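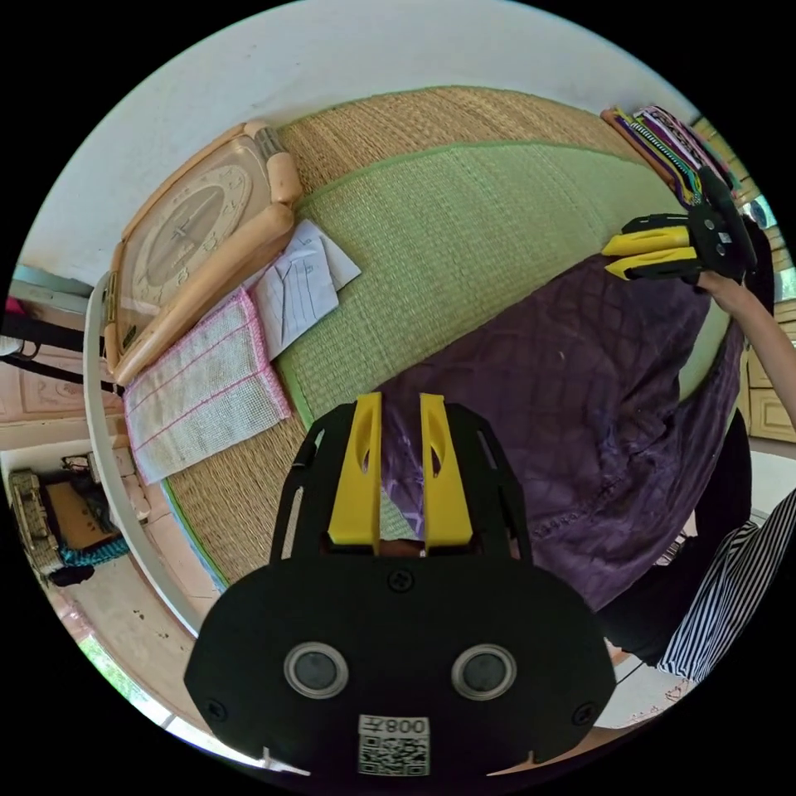
Purple quilting with a diamond stitch.

Gronham opens its bedroom tidying sessions to everyone

Barnotent, 18 June 2019

Hi, I'm Jolien Mertens, and I run Gronham, a small home-organizing business with a soft spot for bedrooms. I've got news, and I've been bursting to share it! Starting this summer, our Clear the Bed sessions are open to anybody who wants one, and you no longer have to be on our regular client list to book.

If you've never heard of Clear the Bed, the idea is very simple. Everything that has been drifting around your bedroom goes onto the bed, gets sorted there, and has to be put somewhere before you can go to sleep. (That last bit is what makes people finish. I've tried it with tables and floors, and a pile on the floor can sit there until December, believe me.) A session takes 60 minutes, and we only sort what fits on the mattress. Once the bed is full we stop bringing things in, even if the closet is still begging for attention.

I started working this way in my own bedroom, with a quilted jacket I kept moving from the chair to the bed and back to the chair. I never wore it and I never hung it up either. Quilted things are awful for that! They're too puffy for the drawer, they slide off a thin hanger, and they always pick up a mark or two that you mean to deal with later. So now quilted clothes get their own moment in every session. You look it over, you decide if it needs a wash, and you give it a wide hanger or you let it go.

Then there's all the other stuff, and I love the other stuff. Folded cloths, a towel that belongs in another room, bits of paper, something off the wall that has been waiting for a nail. Bedrooms collect the oddest mix, and I like having it all out in one place where you can look at it. A woven mat over the bedding makes it much nicer to work on, too. Things lie flat, crumbs and dust shake off outside, and your sheets stay clean for the night. I fold on mine all the time now and I wouldn't go back.

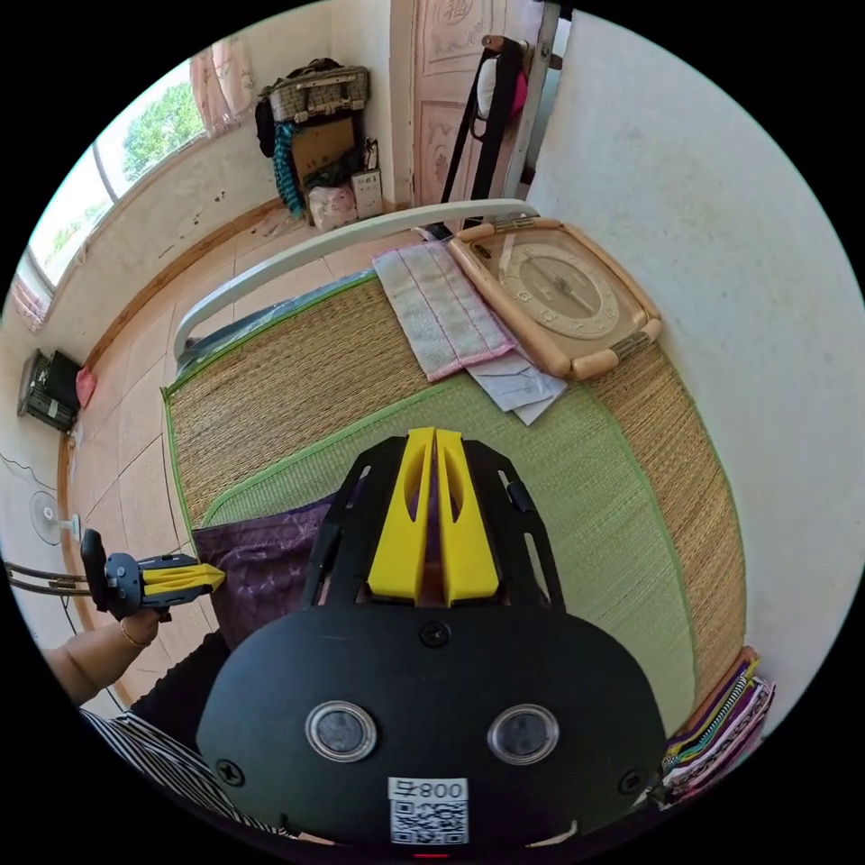 Veerle Cuypers wrote to me that the clocks and the papers are what always get her, because clothes at least have a closet to go to, and a clock that's come off the wall just travels from one surface to another for months. She asked if we could spend a little longer on the things that have no home.

Yes, Veerle, we can! Your note is the reason we changed the running order. The first part of each session now goes to the homeless things, while everybody still has some energy. Papers get read and either filed or recycled. A clock gets a spot on the wall or on a shelf, picked right then, and if you don't like any spot in the house, that tells you something about the clock. After that we fold. Towels and cloths go quickly once the fiddly things are gone, and it's a pleasant way to end.

We're also bringing out a little booklet called Jirnari, which has 14 pages of notes from our sessions. Natsumi Kudo did the folding pages and Pieter De Bruijn wrote the part on hanging things back up (he has strong views on picture hooks, and I cut a fair amount). It's a free download for anyone who books, and I've kept the wording plain so you can prop it up next to you and read it with your hands full of towels.

Sessions can be done at your place if you live in Barnotent or Nseir, with two of us coming along. One of us sorts with you and the other does the carrying. Please don't tidy up before we arrive! I know it's tempting, and I'd do the same, but we'd much rather see where things really land in your room on a normal day. You don't need to buy boxes or baskets either. Most people have enough of those already, usually with other boxes inside them.

If you run a local paper or a home blog and you'd like to sit in on a session, Amber Van den Broek keeps the booking list at Gronham and will find you a spot. Ask her for the booklet while you're at it. Wear something comfortable, and if you've got a quilted jacket of your own that you've been moving from chair to bed and back, bring it along and we'll find it a hanger.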